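Shop > Simulation > Kitchen Packs > Skarkis Countertop

This site uses cookies to remember your cart. Accept / Settings

Skarkis Countertop: a two-arm kitchen for your simulator

Hi, I'm Clémence Delaunay, and I built Skarkis because I was tired of testing grasping code on gray boxes in a gray void! I wanted a kitchen that looked like somebody cooks in it, with cups that have to be picked up properly (and can be dropped, which mine are, a lot). So I made one, and after a winter of fiddling I put it up for sale under the Rindurdale label.

You get the full kitchen, the terrazzo island, a white two-arm robot with black-fingered grippers, and 30 small tasks to run at the counter. My favorite is the cup-to-cup one, where each arm takes something and the two have to meet over the island. It looks easy. It took my first controller 200 tries to get a single clean run, and I did a little dance.

Skarkis at work, all rendered: 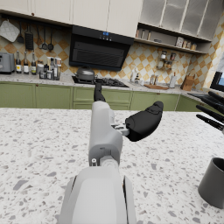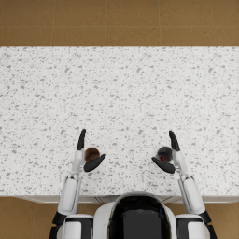
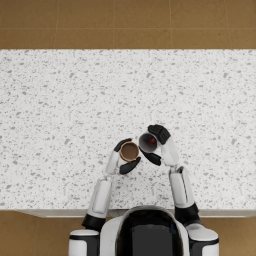 Every task comes with a start state you can shuffle, a success check, and a short text file with my notes on what usually goes wrong. If you already use Skillgate for scoring, there's an export button, and it takes maybe a minute to set up. Bouvier users, you'll need the converter (it's free, just write me and I'll send the link).

What about speed? On my own aging desktop I run 2 copies side by side with the nice lighting on, or a whole bunch more with it off. Turn it off for training, trust me, then switch it back on when you want to show your boss something pretty.

The license covers one lab or one company, up to 100 seats, and updates are included. The next one is planned for November and adds drawers that open, plus a sink. I keep getting emails asking for a dishwasher too... I'm thinking about it!

Questions about your setup go straight to me, and I usually answer the same evening.

Contact | © Rindurdale | Back to top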